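Pitwood Riding Center - Boarding and Lesson Questions

Put this together because the same things keep coming in by email. If your question isn't here, call the barn office. Mornings are best, before 9.

Do you take total beginners?
Yes. Kids from age 9, adults any age. First two lessons are on the lunge line, no exceptions, even if you rode at camp once.

What do I wear?
Long pants, boots with a small heel. No sneakers, no rain boots with heavy tread. Helmets we lend for the first month, after that please buy your own. Bike helmets are not OK.

How big are the group lessons?
Max 4 riders. If only one shows up you get a private at the group price, but it runs shorter.

Can I pick my horse?
You can ask. Instructor decides. Most weeks it depends on who is sound, who already worked that morning and how much you weigh, sorry but it matters to the horse.

What happens if it rains?
We ride. Indoor is small but the footing is good. Lessons only get called off for lightning or ice. Text goes out by 7 am for morning lessons, 2 pm for afternoon ones. Check we have your current number, half the no-shows in spring were people with a new phone.

Do you have stalls open?
Not right now. Waiting list is open and moves mostly in late summer when the college kids leave. Pasture board is easier to get into. Ask for the Becerra side if your horse needs less grass, those paddocks get grazed down first.

What's included in full board?
Hay, bedding, daily turnout, blanket on and off in winter. Grain is included if it's what we already feed. Anything special you bring in, labeled, in a bin with a lid that actualy closes. Supplements bagged by day please, we are not measuring out scoops for everybody.
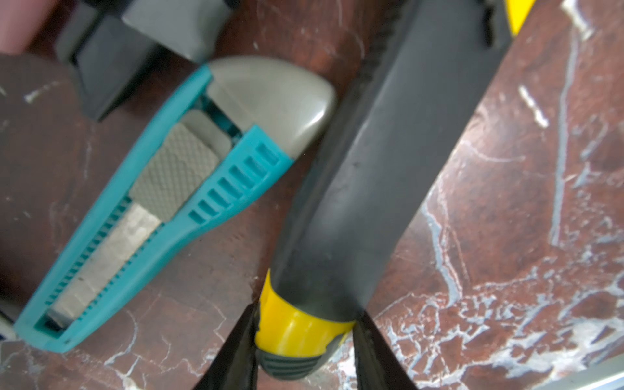
Hay is fed morning, late afternoon and again at night check. Horses on slow feeders get the same amount, just stretched out. If your horse is leaving hay, tell us before you ask to cut back, could be teeth.

Can I use my own vet and farrier?
Yes to both. Put the visit on the board in the tack room. Holding fee if you can't be there. Our regular farrier comes every six weeks and you can get added to his list, sheet goes up the week before.

Can I bring an outside trainer?
Boarders only. Trainer needs proof of insurance on file first. Outdoor ring only between 4 and 7 pm, lesson program has the indoor then.

Do you show?
Some. The Plitetti series in summer is low key and where most of our riders start. Walk-trot classes, a little dressage, poles. You don't have to show, plenty of people here never do. Sign up is in June and the trailer fills fast.

Is there a weight limit for trail rides?
Depends on the horses we have in work. Call before you book and we'll be straight with you.

How do I pay?
Lessons are $86, paid ahead through Cliltenance. You get a login after your first visit. Board is due on the first. Checks fine for board, not lessons.

What if I need to cancel?
24 hours notice and we move you to another slot. Less than that, lesson is charged. Sick kids we try to work with you, just call, dont email, nobody reads email from a saddle.

Can my dog come?
No. Barn dogs only.

Can I come watch before signing up?
Sure, any lesson day. Park by the lower gate, not in front of the hay barn. Close every gate behind you.

Related pages
Lesson Schedule
Boarding Waiting List
Summer Camp Packing List
Tack Swap in April
Blanket Washing Drop-Off
Trail Map and Parking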